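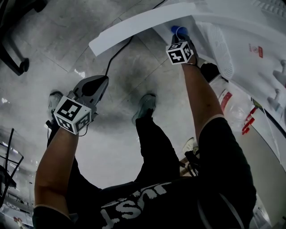

Krešimir Kolev
Bench technician, Plekmont workshop

Keeping a handheld gripper and its wrist markers in working order

We run the Selel handheld gripper on a cable, with a marker cube on each wrist. It doesn't need much looking after, but most of what goes wrong with it is small and easy to miss until a whole take has been spoiled. These are the habits we have settled into at Grastport.

Before you plug in

Lay the cable out along the floor first and let the twist drop out of it. Ours kept going dead at the gripper end in January, and the fault was a kink about a hand's width from the plug. Run it away from you, ahead of your feet. If you work down close to the floor, as I sometimes do, keep your heels and any chair legs off it.

Open and close the gripper a dozen times with the power off. It should feel the same all the way through. A gritty spot near the closed end is usually dust in the joint — a soft dry brush gets it out. Don't spray oil in there. It creeps onto the fingertips and you will spend the afternoon wiping it off.

Strapping on the cubes

Wear short sleeves, or push long ones up above the elbow. Cloth slides under the strap and the cube turns with it.

Put the strap on snug and then bend your wrist both ways. If the cube rocks, go one notch tighter. The block should sit square on the back of the wrist with the patterned faces clear. Leave a little slack in the thin wire beside it, enough for a full turn of the hand, and no loop big enough to hook on a handle or a table edge.

Wipe the patterned faces with a barely damp cloth. No solvent, no window cleaner. The printed faces on our first pair went gray at the corners from alcohol wipes and had to be redone. If a corner lifts, glue it down and leave it for 48 hours before you strap it on again.

Check the number on the bottom of each cube before you start. Ours are 321 and 793, left and right. Swap them and everything still looks fine on the screen, but the hands come out on the wrong sides when you play it back.

The work area

Clear the floor as far as your arms will reach. A dull floor is better than a shiny one. On glossy tile I turn off the lamp nearest to me, and that takes care of most of the glare on the cubes.

Bottles and rags go behind you. Small loose parts such as caps and screws go in a tray, except the one you are working on.

At the end of the day

Unplug at the wall, then at the gripper, holding the plug and not the cord. Coil the cable in wide loops. Hang the straps up open so they can air out, and put the cubes back in their box with the foam between them.

We change the straps every three months. The ones from Stoyanova wear better than the ones that came in the box, though the buckle is stiff for the first week.

Checked and updated 22nd February.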